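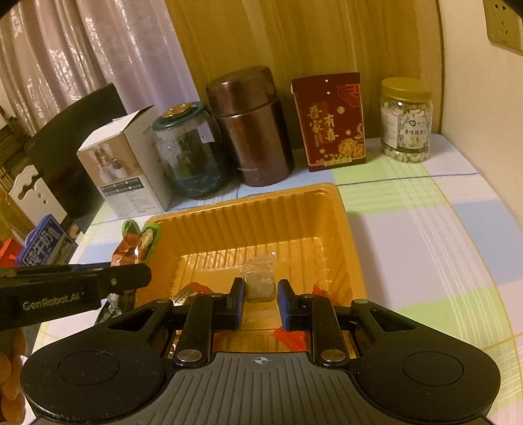
*Snacks in a shiny tray, with jars, a canister and boxes behind it.*

# Why Snacks Come in So Many Kinds of Packages

Look in any kitchen cupboard and you will find bags, jars, boxes and wrappers. Each one has a job to do. Most of those jobs are about keeping three things away from food: air, water and light.

## What air does

Air has oxygen in it. When oxygen touches the oil in nuts, it slowly changes the oil, and the nuts begin to taste bitter. Grown-ups call this "going rancid." Cashews have a lot of oil, so a jar with a lid that closes tightly is a good home for them.

Air also carries water you can't see. A cracker left out on a plate soaks up some of it and turns soft. It isn't dangerous – it just isn't crunchy anymore.

## What light does

Light can fade colors and change flavors. Tea leaves are often kept in metal canisters for this reason. A clear jar lets you see what you have, but it lets the light in too. If you use clear jars, keep them away from a sunny window.

## Small wrappers

Candy is mostly sugar, and sugar pulls water out of the air. Without a wrapper, pieces of candy get sticky and clump together. When every piece has its own wrapper, you can open one and leave the rest sealed.

Small wrappers do make more trash. Many are plastic, or plastic with a very thin layer of metal, and most towns can't recycle them. Put the empty ones in the trash and don't leave them in with the full ones.

## Milk cartons

A milk carton is made mostly of thick paper with plastic on the inside. Some cartons have a thin layer of aluminum as well, and that kind can stand on a shelf until it is opened. After that, the milk goes in the refrigerator.

## Try it

You need 2 crackers and a small jar with a lid.

1. Put one cracker in the jar and close it.
2. Leave the other on a plate.
3. Wait 2 days, then break each one and listen.

Write down which one snaps louder.

*Written by Edit Orbán*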